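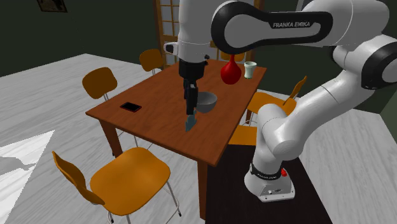 Ostodska

Ostodska is a simulated dining room for practising robot arm work, built by the hobbyist Bảo Phùng at home and at the Noltbridge shared workshop. It runs on an ordinary desktop computer and lets a virtual arm pick up, carry and put down small things on a table. The project is best known among workshop members for the charm of its room, which has green walls, a pale plank floor and a set of bright orange chairs.

Background

Phùng began work in January, after a spell of building small arms from hobby servos. Those arms were good fun but slow to fix, and a stripped gear could use up a whole evening. A simulated arm could be dropped, jammed or swung into a vase and be ready again in seconds. The first version had a grey box for a table and was shown at the Noltbridge open evening on Mon 4 March, where it drew a small crowd that stayed until closing.

Room and table

The room is modelled as a lived-in space, with a picture on the wall and a glazed wooden frame of small square panes behind the table. The table itself is a reddish-brown wooden one, and its grain is detailed enough to fill the background when seen close up. Phùng made four layouts of the room, all sharing the same floor and walls. The arm stands on a dark brown rug beside the table. It is white and black, carries the name Franka Emika on its upper link and ends in a black gripper with two fingers.

Objects

Things for the table come from Aliyu, a collection of 1328 models put together by workshop members over several winters. A typical layout mixes easy shapes with awkward ones: a bowl, a slim-necked red vase, a pale cup, a phone lying flat. Toys and odd plastic parts are also included, and these are the pieces members seem to love most - the stranger the outline, the better the puzzle.

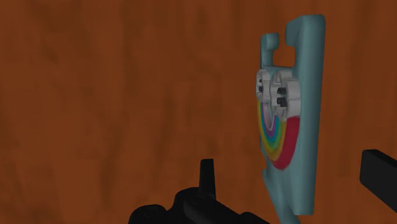 Close view over the gripper, with a teal rainbow-fronted holder between the two fingers.

The teal holder is a favourite. Its top splits into a short curled prong and a taller straight arm with a slot between them, and two pale toothed pieces sit on its face above the rainbow. A grip that suits the flat body may be no use at all near the fork, so the same model can give a whole afternoon of different attempts.

Views

Ostodska can be watched from across the room or from close to the gripper. The wide view is handy for planning a path past the taller objects, while the close one shows how the fingers line up. Early versions had only the wide view. Adding the second took Phùng 11 evenings, most of them spent on getting the fingers to sit properly in view, and it made the whole thing far more pleasant to use.

Recording

Each attempt is saved by Dotex, a small script that notes the joint angles and the starting place of every object. The workshop's shared drive holds 3573 saved attempts, good and bad. Any of them can be loaded again and carried on from the middle - a wonderful feature for anyone who has just missed a difficult grip.

See also

Aliyu model collection
Dotex
Noltbridge shared workshop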